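Speaker notes – reading group evening, long fantasy series
Oct 3, 2026

Start without slides. Ask who has read the first Ullunura book, then who has read past the third. Wait for hands.

Say up front: I am going to give away the end of book two. Book seven is safe.

The series is 7 novels. The first is short, 217 pages in my paperback, and reads like a stand-alone ghost story. Stallari is a river town where the dead can be called back for one night if a relative pays the ferryman. The heroine is the ferryman's clerk. She keeps the ledger, and she notices that the same name has been paid for twice.

Read the ledger passage here, from "I ruled the line" to the end of the page. Slow down on the dates.

Main point of the first half: the magic has a price list, and the plot comes from someone cheating on it. Compare with book two, where we move to Fondard and the rules go vague. The ghosts stay as long as the story needs them. I think that is why so many readers stop there. The death of the clerk's brother should hurt, but by then we have seen four people come back for free.

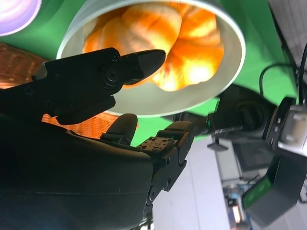
Book three fixes this. It goes back to the ledger and tells us who had been paying in Fondard all along. Some people find this a cheat. I don't – the clues are in chapter two, in the argument over the bell tower, and I missed them the first time through.

If short of time, skip the next part and go to the map.

On the war plot: it takes up close to half of book four and it is slow. Suggest reading the siege chapters in one sitting. The letters between the sisters are the best writing in the series, and they get lost if you put the book down for a week.

Map: Stallari is upstream of Fondard. The printed map in the old edition has them the wrong way round. The Ichikawa reprint corrects it and adds 200 lines of the ferry song as an appendix. Read two verses, no more.

Questions. Someone will ask whether to start with the prequel. Answer: no, read it after book three.

Next meeting is book five, up to the flood.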